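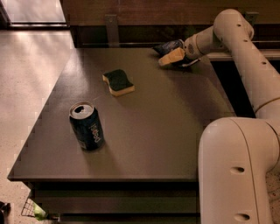
Soda can, sponge and arm at the low table.

Clearing a Small Table: Household Tips from the Jolero Home Methods Study

The Jolero Home Methods Study compares ways of clearing a small table when the work is done by a robot arm. The study is carried out in Cledville, with a second set of trials at the Widmer test apartment. Its purpose is to learn which habits, on the part of the machine and of the household, lead to a clear surface with the fewest dropped or tipped items. Many of the findings apply equally well to people clearing up by hand, and they are given on this page in the form of tips.

What was compared

Each trial began with a handful of ordinary things left on a tabletop: a drink can, a kitchen sponge, a snack bag, a cup or a folded cloth. The arm was asked to clear the table by one of 4 methods.

Nearest first. The arm takes whatever lies closest to the gripper and works outward.

Largest first. The biggest item is removed to open up space for the rest.

Soft first. Bags, wrappers and cloths go before anything rigid.

Upright last. Anything standing on a narrow base is left until the other items are gone.

The study ran 200 trials in all, divided equally among the methods. A trial was counted as clean when every item reached its place and nothing was knocked over, dropped or spilled along the way. Items that had to be gripped a second time did not spoil a trial, although each second attempt was noted.

What was found

Soft first gave the best result, with 77 percent of its trials counted as clean. Upright last came second and did nearly as well on tables with only one standing item. Nearest first was the quickest method and also the one with the most tipped cans. Largest first depended heavily on what the largest item happened to be, and the study does not recommend it for general use.

The difference is explained mainly by the path of the arm. A soft item can be taken from almost any side, so the arm can approach it by a route that stays well away from the can. Once the bag or wrapper is gone, there is more room to line up with the things that need a careful grip. The same holds for a person reaching across a coffee table with a tray in one hand.

Tips for snack bags and wrappers

Take hold of an empty bag near the middle and close the fingers fully. Bags picked up by one corner swung as they were carried, and crumbs fell out of the open end. A bag gripped through the middle folds in on itself and keeps most of its contents inside.

Do not smooth or flatten a bag before lifting it. In the trials a crumpled bag was easier to pick up than a flat one, which lay too close to the surface for the fingers to get under. If a bag has already been flattened, slide it to the table's edge and take it from there.

Lift straight up before moving sideways. A hand's width of clear air is enough. Bags dragged along the surface caught on other items in a number of trials, and on one occasion pulled a cup to the floor.
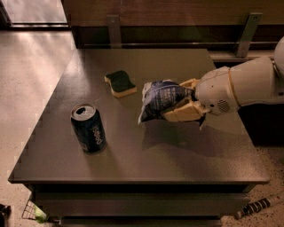 Tips for open cans

Treat every open can as if it were full. The arm was given no information on how much a can held, and the gentlest handling was used throughout. Households may wish to do the same, particularly on a Friday evening when several cans are standing in the same place.

Hold the can around the body, a little below the halfway point. A grip on the rim is poor, and a grip too close to the base leaves the top free to lean. Squeeze only as much as is needed – an empty can dents easily and will then slip.

Keep the can level and move it in one steady motion. Sudden stops caused more spills than fast movement did. When setting the can down, let the base touch the surface fully before opening the fingers.

Rinse cans before they go into the recycling. Leave them upside down on a rack to drain, and wipe the place where each can stood. Sugar left on a dark tabletop dries to a dull ring that is difficult to see in ordinary light and attracts dust.

Tips for sponges

Pick up a two-layer sponge by its long sides, so that the fingers press on both the scouring layer and the foam. Fingers placed above and below the sponge did poorly, as the lower finger had no way in beneath it. A sponge with a curved outline gives a better hold at the inward curve, and the arm was set to look for that part first.

Leave the sponge until the soft packaging is gone, then decide whether the table needs wiping. If it does, use the foam side, well wrung out. The scouring side should be kept for pans. On a glossy or varnished top it leaves fine marks that show up when light falls across them at a low angle.

Do not store a sponge flat on a table. Stand it on edge in a holder where air can reach both faces, and replace it as soon as it begins to smell or shed pieces.

Setting out the table

Some of the gains in the study came from the table itself. Where items stood at least 10 centimeters apart, all of the methods improved, and the gap between the best and the worst became smaller. The following arrangements are suggested for any low table in regular use.

Keep standing items on the side away from the person or machine doing the clearing. An arm that comes in from the right should find the cans on the left.

Put wrappers and bags on the near side of the approach, where they can be removed without reaching over anything.

Leave one corner free. A free corner gives a place to set down an item that has been picked up badly, so that it can be gripped again.

Check the light. Strong reflections from a window or glass door made the edges of objects harder for the system to find, and trials with the blind half lowered went better than those in full sun. People wiping a table have the opposite need – a low, bright light makes smears easy to see.

Clear the floor beside the table before starting. Baskets, toys and loose items near the legs or base are easily kicked, and anything dropped among them takes longer to find.

Limits of the results

The trials used low tables with smooth, hard tops. Glass tops and tablecloths were left out, and the advice on dragging and lifting may not hold for them. Glasses with stems were also left out. The Vodstead trials, planned for December, will repeat the two leading methods on kitchen counters, where items are often pushed back against a wall and can be reached from one side only.

Households that would like to try the soft first method by hand need no equipment beyond a waste bin, a rack for cans and a damp cloth. Begin with the wrappers, continue with the sponge and any folded cloths, and take the cans and cups last, one at a time. The wiping is left until the surface is clear.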